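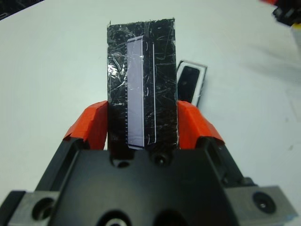 January, workshop notebook, bench 2

Really pleased with how the taped blocks are coming along! Spent most of the morning on the tall black one with the lavender label up the front, and it's turning into my favourite of the Hosteo batch. Stood on end it has a proper presence, like a little monolith.

Notes on the tape, before I forget. We're on the clear Plultex roll now (the Ekside one ran out before the break). It goes on tighter and sticks to itself beautifully, but every crease shows up white against black. Tanveer thinks I'm pulling too hard on the second turn. He may be right, and I'll try the next one slack and see. I do quite like the crinkles though, they catch the lamp and the whole face sort of glitters.

**Label**

- Runs lengthways, a bit left of the middle. Leave it there, it reads well.
- Row of tiny regular marks down the left side, lower half. Lovely detail, keep it facing out on all of them so we can tell which way up a block is from across the bench.
- The thin white line to the right of the pale part is handy for lining things up by eye.

**Top edge**

Ragged, and there's a stray bit sticking up at the left corner. I was going to trim it, but I want to compare it with one cut using the new Ansah blade first. If the blade is as good as Tanveer says, we can stop folding the ends over altogether, and that would save such a lot of fiddling.

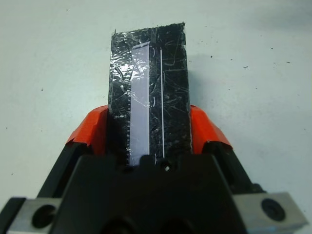
**Next**

- Cut 200 mm lengths of tape in advance and hang them along the shelf edge. Much nicer than fighting the roll with one hand!
- Ask Tanveer for his wrapping order (long sides first? he showed me and I've already lost it).
- Try one block with a single layer only. Less shine, but the label might be easier to read.
- Stock sheet says 40 blanks left in the drawer, so plenty to play with.
- Write the batch number, 174, on the lid of the box and on the inside too, the lid ones keep rubbing off.

Lamp moved to the left end of the bench at lunch. Please leave it there for now, I want the same light for the next lot.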